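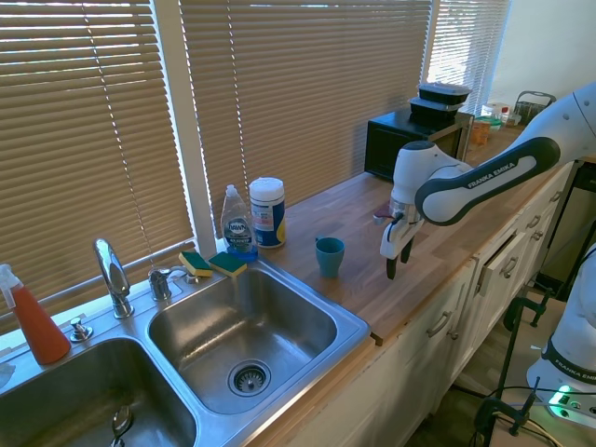 4. The sink corner, and what it taught us

Figure 3. The counter in our test kitchen at Junonstead, with the Franka Emika arm, the teal cup, and the double-basin sink.

I came into this study thinking the sink would be the easy part. We had already spent most of the spring on laundry (see Section 3), and laundry is miserable: everything droops, everything hides everything else, and a sock has no correct shape. A cup, on the other hand, is a cup! It stays where you put it and it looks the same from most sides. So when Yesenia Beltrán and I sat down in June to plan the kitchen trials, we gave the cup-to-sink task the shortest slot on the calendar. We were wrong about that, and most of this section is about how.

4.1 The chore

The task is one any six-year-old gets nagged about. A small cup is on the counter. Pick it up, carry it over to the sink, and set it down in a basin, upright or on its side, we didn't care which. Dropping it from more than a hand's height counted as a failure, and so did touching the faucet. We ran 800 attempts in all, split evenly between our own controller and the Awwad baseline, which we used as its authors released it apart from one change to the speed limits.

I want to say a word about the counter, because reviewers of an earlier draft asked why we didn't clear it. We left the dish soap, the wipes, and the two sponges where people keep them, on and behind the back rim of the sink (Figure 3). The microwave stayed put as well, with food containers stacked on top. A kitchen with nothing in it is a lab bench with a drain, and I don't think a success rate from a lab bench tells you much about whether a machine can tidy up after breakfast.

4.2 What went well

Grasping, mostly. Once the fingers were lined up with the cup, both controllers closed on it and lifted it without much drama. The teal color helped, I'm sure. It stands out nicely against butcher block, even with all those strips of different tones running through the wood, and the detector we borrowed from the Vesley toolkit rarely lost it. We had worried about the blinds behind the sink, since sun through slats can stripe a counter in ways that upset a vision system, and we scheduled sessions from early morning to late afternoon to find out. The effect was there but small. Morning runs were a little slower, and that was about all we could say with a straight face.

Placement in the basin was also fine when the arm got that far. Stainless steel is shiny and depth sensors hate it, so we stopped asking for a depth reading at the bottom and lowered the cup until the wrist felt contact. Yesenia suggested this on the first afternoon and I argued against it for two weeks. She was right.

4.3 What went badly

The trip in between! The counter is generous by kitchen standards, but an arm reaching in from one end of it has to get over or around whatever is in the way, and a gooseneck faucet is a surprisingly rude obstacle. It's tall, it's thin, it curves, and it's chrome, so the map the robot builds of it tends to have holes. Our planner would look at one of those holes and decide it was a perfectly good place to put a forearm. The safety stop caught these, but a stop is a failure under our rules, and faucet stops made up the largest single group for both controllers.

The fix we ended up with is not elegant. We measured the faucet by hand and gave the planner a fat solid block in its place, 6 centimeters wider than the real thing on every side. Faucet stops nearly vanished after that. The cost was that the arm now took a long, careful swing to reach the basin, and the median attempt stretched to 50 seconds. I can do the same chore in two, with a phone in my other hand.

The second kind of trouble was clutter in the basin itself. A utensil left in the sink is about as normal as it gets, and we allowed one in some of the trials. Set a cup on a spoon handle and it rocks, and the contact check reads the rocking as a missed placement, so the arm lifts the cup and tries again – and again, in one memorable run 16 times before Yesenia reached for the stop button. We now cap retries at three.

4.4 So can it do the chore yet?

People ask me this at every talk, usually while the video is still playing. My answer for this particular corner of this particular kitchen is yes, slowly, if a person has measured the faucet first. That last condition bothers me more than the speed does. Nobody buying a dishwasher is asked to survey the plumbing, and I'd expect the same from a household robot before I'd call the job done.

We did try moving the whole setup to the second site in Bramport, where the sink is a single basin and the faucet is short and stubby. With the old measurements left in by mistake (mine), the arm politely avoided a faucet that wasn't there. With new ones it behaved much as it had at Junonstead. I'd like the system to work out the shape of a faucet for itself, even a shiny one, and Section 5 describes our first go at that, using touch to fill in what the cameras miss.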